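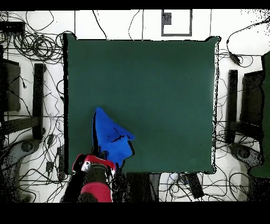
Gladys Chambi
Staff writer, Stotdale Young Readers

What Is a Budget?

A budget is a plan for money. It says how much money is coming in and what it will be spent on. Families make budgets, and so do stores, schools and towns. A whole country has one too, and it is very long.

Where does the money come from?

Most of a government's money comes from taxes. A tax is money that people and businesses have to pay to the government. Some taxes come out of the pay that grown-ups earn at work. Others are added to the price of things in a store.

Where does the money go?

Taxes pay for things that many people share, such as roads, schools, parks and fire trucks. The people in charge have to choose how much each one gets. There is never enough for everything on the list, so they talk about it — sometimes for months — and then they vote.

Try it with a small town

Let's say the town of Arango has 500 coins to spend this year. The school needs 266 coins. Fixing the roads will cost 200 coins. How much is left?

266 + 200 = 466
500 − 466 = 34

The town has 34 coins left. The library would like 12 of them for new books. If the town says yes, 22 coins remain. The town could save them or spend them on something else.

Now suppose the swimming pool needs a new roof, and the roof costs 40 coins. The town does not have 40 coins left, even if the library gets nothing. It could wait until next year and save up. It could spend less on roads. It could ask people to pay more tax, or it could borrow the money and pay it back later. When a government plans to spend more than it takes in, the gap is called a deficit. If it takes in more than it spends, the extra is called a surplus.

Why do people argue about it?

People want different things. A family with young children may care most about the school. Someone who drives a bus may care most about the roads. Both can have good reasons.

Words to know

Budget: a plan for money
Tax: money paid to the government
Deficit: when more is spent than comes in
Surplus: when more comes in than is spent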